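FOR IMMEDIATE RELEASE — May 3, 2022

**Sitlow puts the Trullow desk organizer on sale, wants your desk cleared by lunch** 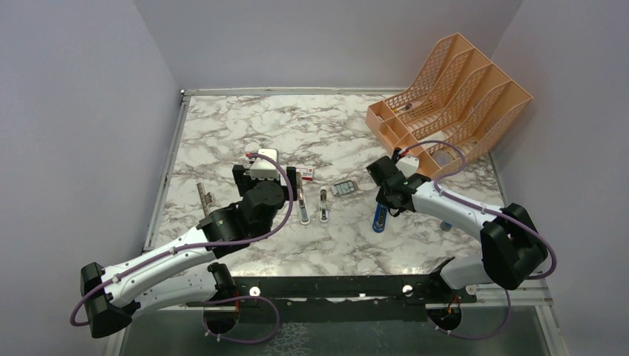
## What it is

A desk organizer. Peach-orange plastic, lattice sides, four slanted magazine-file compartments that step up in height toward the back. Small cubbies at the front for the little stuff — clips, erasers, the key you can't place. One piece, nothing to screw together.

Sitlow makes storage for home offices and small work rooms. Trullow is our first organizer in a color other than gray. Customers asked for it. A lot.

## Why now

Mail piles, mostly. In March we asked shoppers at our Orkley store what was sitting on their desks. Top answers: unopened mail, school forms, manuals for things they no longer own. Almost all of it paper, almost all of it lying flat. Stand it up and you get teh desk back.

## How we'd load it

- Tallest slot: magazines, catalogs, big folders
- Middle slots: bills to pay, forms to sign
- Lowest slot: notepads, whatever you grab most
- Front cubbies: sticky notes, stamps, spare markers

Don't pack the slots tight. If a folder needs a tug, something in there can go.

Slanted compartments so you can read the tops of things from your chair. Lattice wipes down with a damp cloth, or rinse it in the sink — no dishwasher please.

## Where and when

First run is 3,000 units. In stores at Orkley and Chornovol today, mail orders ship in 5 business days. Limit of 2 per customer untill the second run lands. Schools and offices ordering 50 or more, ask for the bulk price list at either store.

Other colors later this year, not picked yet.

## Press

Samples and product sheets from the Sitlow press desk, Orkley. Please say which size of shipping box you can accept, front desks keep sending them back.

— end —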